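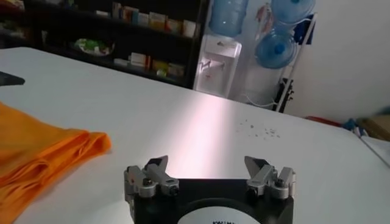 Flenov Film Nights: questions we get asked

The Flenov shows old science fiction and monster pictures on real film from September through spring, in a hall with 495 seats and two working restrooms. We are fond of rubber suits, matte paintings and scientists who smoke in the laboratory. Half our regulars come for the machines, and fair enough: a pair of silver-gray metal fingers held open over a big white table is the sort of thing a 1950s director would have kept on screen for a full minute, with theremin.

Do I need to book?
For most titles, no. For anything with a giant insect, yes. Insects sell out.

How much is a ticket?
$20 for a double bill. There is no single-feature price. You may leave after the first picture, but you will have paid for the second one and it will go on without you.

Why is the second film always worse?
Tradition. Josiane Riviere picks the openers and Didier Besson picks the closers, and the two of them have different ideas about what a film is for.

Are the prints any good?
Some are lovely. Some have gone pink. Our copy of the Lemaire serial is missing reel 3, so Liviu Căpraru stands up and tells you what happens in it. His version changes, and last year a volcano got in.

Can I bring my kids?
Yes, to the early show. The monsters won't bother them much. The romantic subplots might.

Do you show remakes?
No.

Not even the good one?
We know which one you mean. Still no.

Can I wear a costume?
Please do. Anything taller than the seat in front goes in the back row, fins included.

Where do I park?
Behind the Adton building, entrance on the left. The lot on the right belongs to the dentist, who tows.

Who do I write to about a lost item?
Clotilde Pruvost at the box office. She has three umbrellas and one antenna.

Page updated 26 May 2022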